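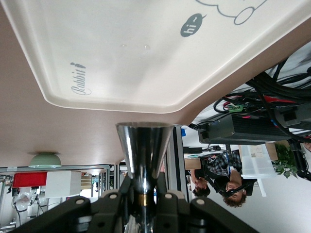
Nazanin Bahrami told me last week that she'd never have signed up if the ad had used the word "scorekeeper," and she's now been keeping score for us for 7 seasons. So fine, I'm not going to use it again. Let's call it the person with the pencil!

I run the Kelstead women's baseball club (we're in the Fanora League, small ballparks, big arguments) and I'm looking for 2 people for the coming season. Nazanin is moving up to do the league stats, which I'm thrilled about and also kind of sick about, so I need someone to take over her book. The second spot is for a first base coach. You don't need to have coached before. You do need to have played somewhere, even if it was high school softball a long time ago, and you need a loud voice.

Home games are at Paulík Field, the one behind the bus garage. Practice starts in February, indoors, 3 evenings a week, though the pencil person can skip practice completely (Nazanin always did, and brought a novel when she didn't). Away games are closer than you'd think, except Flora, and we carpool for that one.

What you get: the coach spot pays $393 for the season plus gas money. The pencil spot pays per game, same as the umpires get, and I'll go over the rate when we talk. You also get a team jacket, which runs large, and whatever is left in the cooler.

Can't tell a fielder's choice from a hit? I couldn't either! We'll sit you next to Nazanin for the first few home games and you'll pick it up. She's patient until somebody calls a passed ball a wild pitch.

To apply, just write me a few lines about yourself and which spot you want. No resume, please, I won't know what to do with it. Leave a note for Efthymia Psarras at the clubhouse window or send it through the contact form on this site by 07/08/2025. I answer everybody, usually late at night, so don't worry if you don't hear back the same day.

Efthymia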